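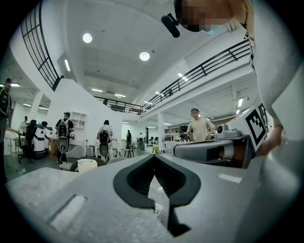 Orellana Labs | Demonstration Data Team | Equipment

Miltine hand-held gripper (Orholm)

Shares 17 | Comments 2

The Miltine is a gripper you carry around. You hold it, do the job with it, and the recording goes into a pile that a learning system is later trained on. Orholm sells it as a way to teach a robot arm without owning a robot arm. We own arms, and we bought it anyway, so read what follows with that in mind.

The body is light gray and larger than the brochure shots suggest. Ours get used on the main floor, under the mezzanine, alongside the backpack rigs. The bulk matters most at a table, where two people leaning over the same few feet of surface will bump units sooner or later. The printed marker cubes stand up high enough to catch a sleeve. Roll your sleeves up.

What Orholm says

"Collect natural human demonstrations anywhere, with no setup." We would take issue with "natural" and with "no setup," and we have some questions about "anywhere."

Setup first. Every session begins with a check that the marker cube can be read by whatever camera is meant to read it. If it can't, you have video of somebody moving things around a table and very little idea of where the gripper was. The manual gives this half a page. It deserves more. Bright ceiling lights have bothered our tracking on some days and left it alone on others, and I have not been able to get a straight answer from Orholm on why.

As for natural: pick up a cup with your hand, then pick it up with this. You will slow down, you will turn your wrist in ways you never would, and you will start setting things up so the gripper can reach them. New people do it without noticing. The recordings are still usable, and arguably a robot is going to be clumsy in some of the same ways, but please stop writing "natural" in the session notes.

What we got out of it

In our first trial we recorded 498 takes of simple table work, mostly moving containers from one place to another and back. Of those, 477 passed the automatic check in Volura, the software we use for sorting and replay. That looks excellent, and it was on a slide within a day.

Stella Obura then sat down and watched them. The check confirms that the file opens, the clocks line up and the gripper position never drops out for long. It has no opinion on whether the person did the task. She found takes where the object was put down in the wrong spot, takes that stop before the job does, and one long take of somebody holding the gripper still while talking. All of them passed. So the 477 tells you about file health and we would ask people to quit quoting it for anything else.

We also don't know yet how much a model gains from these recordings compared with the ones we make by driving an arm directly. Orholm has a chart. The chart has no units on one side. Until we have run our own comparison, the claim that hand-held data is "just as good" stays off this page.

What it does well

It is quick. Someone who has never touched a robot can be recording usable takes before lunch, and you can't say that about our arms. Nothing moves under its own power toward your fingers. You can change tables or change the objects without calling anyone over to reset a machine. For wide, varied, slightly messy examples, I would reach for it first, and I say that as the person on the team who voted against the purchase.

The head-mounted camera is a separate item and has its own page. It's helpful for seeing what the operator was looking at. It also slides down when you lean forward, and people lean forward constantly, so look at a test clip before starting a long run.

Before you book

Bring a task written down in one sentence. "Kitchen stuff" was an actual booking request and produced an afternoon of takes that can't be grouped with anything.

Two people per session: one operates, one watches the screen. The watcher marks bad takes as they happen. We tried letting operators mark their own and they were very kind to themselves.

Don't peel, clean or straighten the marker stickers. If one is lifting at a corner, hand the unit in. A replaced sticker means a new calibration, and we would like to know which takes came before it.

Take breaks. The unit feels light for the first few minutes. Later in the session the grip gets lazy and the motions get short, and a model will learn lazy and short as readily as anything else.

Failed grabs are welcome, so long as they're labeled. Please don't delete them to make your session look better. Volura keeps a record of deletions and we do read it.

Units go out from the equipment desk from Monday morning on, and come back the same day with the session sheet filled in. The sheet has a box for "task completed, yes or no," added after Stella's review. An empty box is counted as a no.

Questions about the comparison against the arms go to Stella. Questions about the chart should go to Orholm, and if you get a reply, forward it.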